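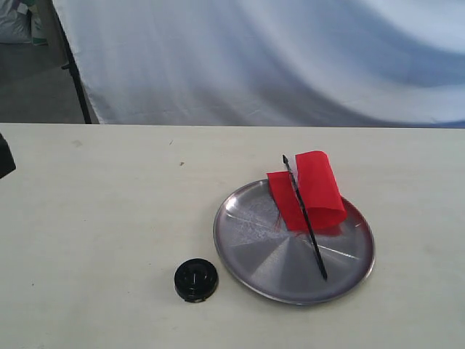

Red fabric on a round metal tray.

I've been dyeing cloth at home for about a year now and I have to tell you about madder, because I am completely in love with it. Madder is a root. You dig it up, dry it, chop it, soak it, and out comes red! Or brick, or coral, or a sad brown if you let the pot get too hot (I have a whole drawer of sad brown).

My first batch came from a little seed shop called Halwood, who sell the dried root in paper bags that make your whole kitchen smell like a garden shed after rain. I used way too much. The second time I weighed everything, wrote it all down, and kept the pot barely steaming for 3 hours, with the window open and a podcast going. What a difference. The wool came out the color of a ripe tomato and I ran around the house showing it to everyone, including the dog.

A few things I've picked up since then. Wool drinks up madder like you wouldn't believe, while cotton needs a lot more coaxing. Hard water is your friend with this one, so if yours is soft, a pinch of chalk in the pot helps. And alum first, always! I skipped it once on a pair of pillowcases and they went through the wash and came out a kind of tired pink. 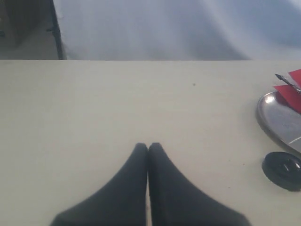
The part I keep thinking about is how long people have been doing this. Madder has been in use for well over 2,000 years, and the steps are still pretty much root, water, patience. I borrowed a big old library book on dye plants in July, more than 600 pages, and I renewed it until they wouldn't let me anymore. There's a chapter on growing your own where they tell you to wait at least three years before you dig. Three years! I planted 4 crowns along the back fence anyway, and they have already tried to climb into the beans.

Next up is weld, for yellow, and then I want to try dipping the yellow in indigo to get a proper leafy green. If you have a weld recipe you trust, please send it my way.

Search this blog
Go

Comments

plumandthistle: Save your sad browns! I overdye mine with indigo and get the loveliest near-black.

Brorari: Does the chalk go in before the root or after? My water is super soft.

Author: With the root, right at the start. Just a pinch, and stir it well.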